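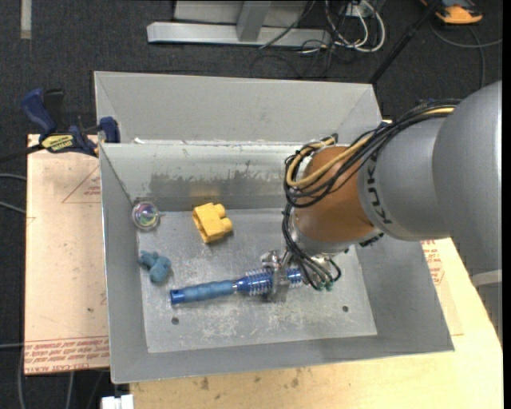 Repair shop on Medve Road gets the go-ahead

April 2022
By Elaine Pacheco

Trestville's tool library and repair shop can stay put. Councillors voted on Tuesday night to renew the lease on the old Plollero building for another five years, rent frozen for the first two.

Big relief for members, who were told in March the site might be sold. A petition against the sale got 955 signatures. Most of them local, a few from as far off as Flurnuten.

The library lends out hand tools, ladders, sanders and the like for a small yearly fee. It had 607 members at the last count. The repair bench opens Thursday evenings and Saturday mornings, bring your own broken toaster.

Not all good news though. The roof over the back store still leaks and the council wont pay for it. Members have raised £230 towards the work so far, with a table sale planned outside the library steps. Quotes are still coming in.

Cllrs also asked for longer opening hours in return for the frozen rent. The shop has agreed to try a second evening from the summer, day to be decided.

Anyone with overdue tools is asked to bring them back before teh stocktake. No fines.

COMMENTS (3)

dougie_m: Good. Borrowed a tile cutter there last year, saved me more than £100

Pats garden: Will the second evening be a Monday? Cant do Thursdays

Trestville Tim: so who IS paying for the roof then

Contact the newsdesk | Copyright Trestville News | Back to top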